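7.4 Grip faults during pick tasks

A grip fault (code 1187) is raised when the measured grip force and the finger position do not agree for 2 seconds. The arm holds its position and will not accept a new task until the fault has been cleared.

Caution: Do not reach under the gripper while a fault is active. The fingers may open without warning.
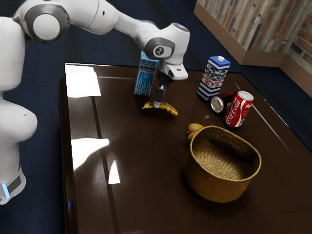

Most grip faults reported to Studodness concern soft or curved items, for which the default force is set too high. Check the task against the simulator before changing any value on the real arm. Where the item has a tall neighbour close to the gripper, as the banana has in the blue milk carton, check also that the wrist can rise without touching it.

To clear the fault:

1. Press Hold on the Kusum pendant.
2. Support the item from the side, keeping hands clear of the fingers.
3. Select Release, then Confirm.
4. Lower the force limit in steps of 200 units. Do not exceed 2,000 for fruit.
5. Run the task once at reduced speed.

Note: If the fault returns, take the arm out of service and send the log to Eluned Foulkes, Product Safety.

Section revised 14 February 2021.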